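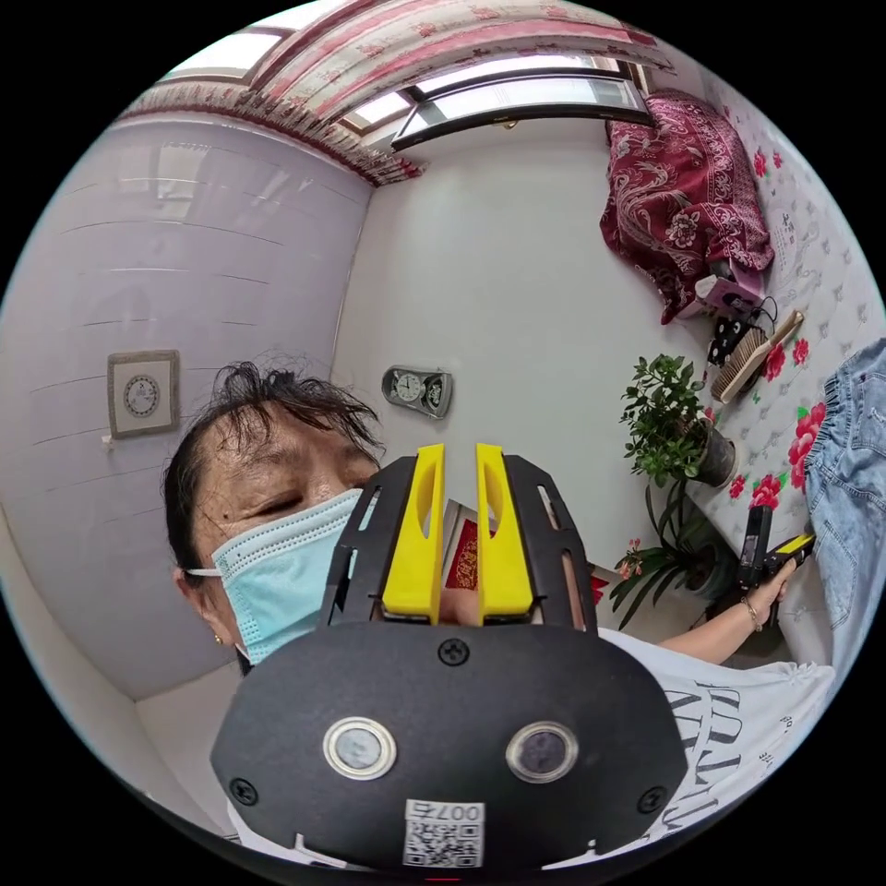
Emese Győri had told me on the phone that a choir does not become better by singing louder, and that I should come and listen before I write anything. So I went to Csizmadia, where the village choir meets twice a week in the old school, and I sat behind the altos for the whole evening.

The leader is Viktória Balogh. She took the choir four years ago, when it had eleven singers and one concert in a year, at Christmas. We spoke after the rehearsal, while the singers were still putting on their coats and two of them were discussing a cake.

I asked her first about the breathing exercises, which took almost half an hour. "People find it boring, I know," she said. "But many of them come directly from work and their shoulders are up here." She showed me with her hands. "If I start with the song, I get tired sound, and then I must correct it until nine o'clock."

She does not ask new singers for an audition. They sit next to somebody experienced and for 3 months they are allowed to sing as softly as they want. "Dezső Antal did not open his mouth the first month," she told me. "Now he is my strongest bass and I have to ask him for less." Dezső heard this from the door and answered that he had been learning the words.

The words are a real question in this choir. In October they sang a program in four languages, and some of the singers learned the texts only by ear. Said Bouazza wrote the pronunciation of one Arabic song for the others, line by line, in a school notebook. "I wrote it the way my mother says it," he said to me. "Perhaps another family says it different. We had a long talk about one vowel." Viktória kept his vowel.

About money she speaks without much pleasure. The room is free, but the heating is not, and the sheet music for the last concert cost 700 euros. Each singer pays a small sum, and the rest comes from the concerts. The church in Tosell has 100 seats, and in spring all of them were taken. "My sister stood," said Viktória. "She is still telling me about it."

I wanted to know what she would change if she could. She thought for a while and said that she would like more tenors, and a piano which keeps its tuning in winter. Then she asked me if I sing. I said no, and she wrote the hour of the next rehearsal on my paper.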